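Pre-opening inspection, public demonstration of tabletop handling cell
Site: Stillton works, demonstration hall
Unit: Ino cell 2, bench-mounted arm with two-finger gripper
Host: Engelbrecht
Date: 25/03/2020
Revision: second walk-through, replaces the sheet from the first

Marking: **P** pass, **C** pass with comment, **F** fail, **N/A** not applicable. Any F in sections 1 or 2 holds the opening.

## 1. Hall and visitor area

| Item | Check | Mark |
|---|---|---|
| 1.1 | Both exits unlocked and clear | P |
| 1.2 | Visitor line taped at 700 mm beyond maximum reach | C |
| 1.3 | Cables crossing the walkway under ramp covers | F, cleared |
| 1.4 | Extinguisher in date and on its hook | P |
| 1.5 | Group size notice posted at the door (12 per group) | P |
| 1.6 | Seating for visitors who can't stand through the demonstration | C |

**1.2** Tape measured from the reach circle at three points. The first tape had been laid from the base of the arm and was lifted. Old adhesive is still visible on the floor and could be taken for the line. Clean before opening.

**1.3** Network cable to the display screen was loose across the walkway. Cover fitted during the walk-through and rechecked. No further action.

**1.6** Four chairs supplied. Keep them behind the line, on the door side. Chairs were found on the wrong side at both walk-throughs.

## 2. Arm and controls

| Item | Check | Mark |
|---|---|---|
| 2.1 | Emergency stop at operator's desk, tested under motion | P |
| 2.2 | Emergency stop at visitor side, tested under motion | P |
| 2.3 | Reset possible from operator's desk only | P |
| 2.4 | Speed limit set to demonstration profile | C |
| 2.5 | Mounting bolts torqued and paint-marked | P |
| 2.6 | Gripper fingers secure, no play by hand | P |
| 2.7 | Hours since last service under 4000 | P |
| 2.8 | Wrist cable has slack through full rotation | C |

**2.4** Profile is loaded by hand after each restart. The controller comes back up on the workshop profile. Operator to read the speed off the pendant and initial the log before each group enters. Nunau has been asked for a startup default.

**2.8** Slack is adequate but the clip nearest the wrist has been replaced with a cable tie. Accepted for one day. Fit the proper clip before the June visit.

## 3. Bench and handling items

| Item | Check | Mark |
|---|---|---|
| 3.1 | Bench level and locked | P |
| 3.2 | Work surface clean, no grit or tape residue | P |
| 3.3 | Back panels fixed, no movement when pushed | P |
| 3.4 | Handling items free of sharp edges and cracks | P |
| 3.5 | Basket in sound condition | P |
| 3.6 | Items seated fully inside the basket at rest | C |
| 3.7 | Spare handling items stored off the bench | P | 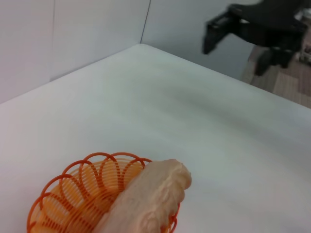 *Item 3.6: play-food piece resting across the basket rim, gripper open and clear.*

**3.6** A piece lying over the rim is not a hazard at demonstration speed, but it can tip either way if the basket is nudged. Operator to pause the arm, confirm the hold light, and reseat the piece by hand. Visitors are not to reach in, including when invited by other visitors.

**3.7** Spares are in the lidded tub under the operator's desk. Keep the lid on.

## 4. Paperwork

- [x] Risk assessment 196 printed, copy at operator's desk
- [x] Operator log open, first line filled
- [x] First aid contact posted beside the screen
- [ ] Visitor sign-in sheet has a column for time out
- [ ] Photo consent notice at the door

The sign-in sheet in use is the old one. Rule the extra column by hand if the new sheets don't arrive.

## 5. Result

Released for opening once the adhesive at 1.2 is removed and the two open items in section 4 are closed. No F outstanding in sections 1 or 2.

Repeat 2.1, 2.2 and 2.4 after the midday break. Recheck 3.6 between groups. If the arm is restarted for any reason, repeat 2.4 before the next group crosses the door.

Carry forward to June: 2.8 wrist clip, 2.4 startup default.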